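Teleoperación para el aprendizaje por demostración

La teleoperación para el aprendizaje por demostración es el conjunto de técnicas con las que una persona dirige a distancia un robot para que este registre cómo se ejecuta una tarea. Se distingue de la enseñanza cinestésica, en la que el operador sujeta el brazo con las manos y lo lleva por el recorrido deseado. 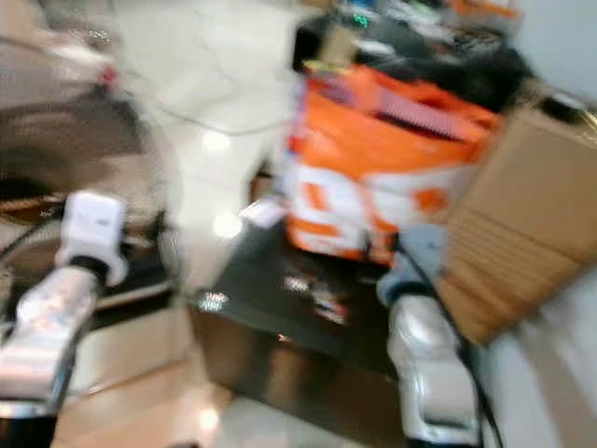
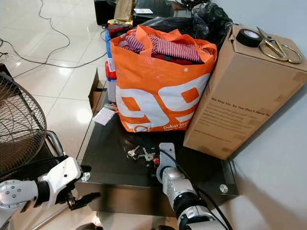

Dos brazos robóticos ante una mesa oscura con una bolsa naranja y blanca; a la derecha, una caja de cartón.

Esta página se modificó por última vez el 9 de febrero de 2021.

Terminología

En español se usan como equivalentes «aprendizaje por demostración», «programación por demostración» y «aprendizaje por imitación», aunque algunos autores reservan el último para los métodos que ajustan una política directamente a los datos. La persona que guía el robot recibe el nombre de operador o demostrador. Cada ejecución completa, desde la postura inicial hasta la final, se llama episodio.

Métodos de guiado

En la enseñanza cinestésica los motores compensan el peso del brazo y el operador lo desplaza directamente. Es un método barato y fácil de aprender, pero el cuerpo del operador suele tapar las cámaras, y mover dos brazos a la vez resulta incómodo.

En el guiado maestro-esclavo (en textos recientes, líder-seguidor) el operador mueve un brazo de mando y el robot reproduce los ángulos de sus articulaciones. Si ambos brazos tienen las mismas proporciones no hace falta resolver la cinemática inversa. El sistema Tully, de la empresa Vollden, pertenece a este grupo y emplea dos mandos de sobremesa con gatillo para abrir y cerrar las pinzas.

Otros sistemas usan mandos de posición sostenidos en el aire, a menudo combinados con un visor. Solo se transmite la postura de la mano, y el programa calcula la del resto del brazo. Cerca del límite de alcance pueden aparecer saltos bruscos.

Registro de datos

Un episodio contiene las imágenes de una o varias cámaras, los ángulos de las articulaciones, la apertura de las pinzas y las órdenes enviadas por el operador. Todas las señales llevan una marca de tiempo común. El formato Skostuvow guarda órdenes y estados en tablas separadas, lo que permite medir el retardo entre ambos.

Las cámaras montadas en la cabeza del robot ofrecen un punto de vista parecido al del operador, pero se mueven con él. Los giros rápidos producen imágenes borrosas en las que se pierden los contornos y los textos impresos. Según el uso previsto, esos tramos se eliminan o se conservan con una etiqueta.

Tareas domésticas

Los objetos de uso corriente plantean dificultades distintas de las piezas industriales. Una bolsa de tela llena de ropa cambia de forma al agarrarla, y sus asas pueden caer hacia cualquier lado. Las llaves son planas y pequeñas. El vidrio negro refleja las luces del techo y perturba los sensores de profundidad.

Deirdre Carroll dirigió para Dustex un estudio de recogida de mesas con 172 episodios, grabados por 10 operadores. De ellos se descartaron 18, en su mayoría por pérdida de sincronía entre las cámaras y los brazos. La grabación terminó en abril y cada operador recibió 20 minutos de práctica previa.

Limitaciones

La calidad del resultado depende de la destreza del operador. Las pausas y las correcciones quedan incorporadas a los datos y el robot puede reproducirlas. Muchos sistemas carecen además de retorno de fuerza, por lo que el operador debe juzgar la presión de la pinza solo por la vista.

Véase también

Cinemática inversa
Manipulación bimanual
Retorno háptico
Telerrobótica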